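Skusdale Families Newsletter
Quick suppers after evening clubs: the new early menu at Probert
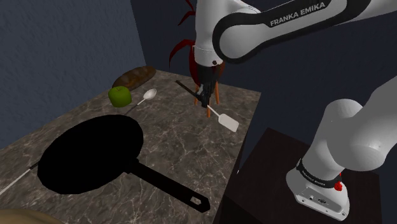
Can you get a hot meal for the children before the swimming lesson starts at six?
At Probert you can, if you come when the kitchen opens at half past four and order from the early menu, because these dishes come to the table first.

Many of us know this problem. School finishes, the bags are still in the car, and the club begins before anybody has time to cook. In our family we eat out on two evenings a week in the winter, and I was always a little ashamed of it. Now I am less ashamed, as the choice in Skusdale has become much better than only chips.

The early menu started on Fri 30 October and it has five dishes. We have tried three of them. The chicken and rice bowl is mild and comes with cucumber on the side, so a child who doesn't like sauce can still eat it. The bean wrap is bigger than I expected and my younger one took half of it home. The tomato soup is good, but it was served very hot and we had to wait, so I would not order it when you are in a hurry.

Wirnari, on the other side of the bridge, also has smaller plates for children. You must ask for them at the till – they are not written on the board. Their noodles are the favourite of my older one. The place is narrow and a pushchair is difficult there after five o'clock.

If you prefer to eat in the car, Clistitz sells baked potatoes from its side window. Bus 91 stops in front of the door, which is useful for the teenagers who travel alone. Please take your boxes home with you, the bin there is small.

Probert will keep the early menu until the end of February. It is served from Monday to Friday, and tables cannot be booked before six. High chairs are next to the entrance. Parents who know another good place near the pool or the sports hall can write to the newsletter, and I will try to visit it before the next issue.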